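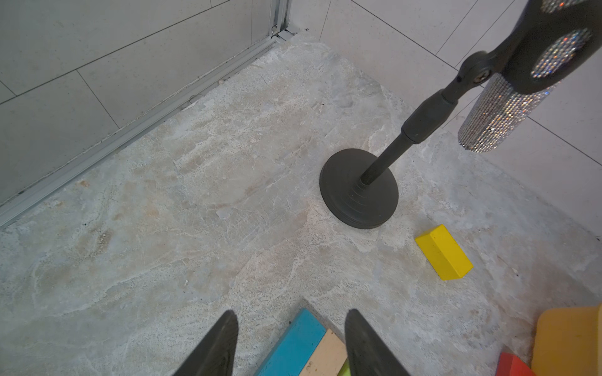

Flat Light: Exposure Habits in a Second-Year Photography Cohort

Project report, submitted in June
Cor Van Leeuwen and Cristóbal Ibarra

1. Background

Our question was whether students who meter by hand get better exposures than students who let the camera decide. We both meter by hand and had a fair idea of the answer we wanted.

2. Method

We recruited 40 classmates, of whom 29 turned up. Each borrowed the same body and a 35 mm lens and walked the Pristport foreshore at four in the afternoon, half on manual and half on program mode. Between them they made 1,248 frames. A pelican appears in 230 of these - the same pelican, we believe.

We sorted the files in Cleso and scored each one for clipped highlights and blocked shadows. Where our scores differed, we argued until one of us got hungry.

3. Results

Program mode won. The manual group clipped more highlights, mostly on the pelican, and took far longer to do it. They did report enjoying themselves more, and three have since bought light meters.

4. Limitations

The afternoon was overcast, so the colour and contrast barely changed. A bright day would be a harder test of both groups. Cristóbal also maintains that the histogram favours cameras.

Raw files are on the shared drive in the folder marked FINAL final 2.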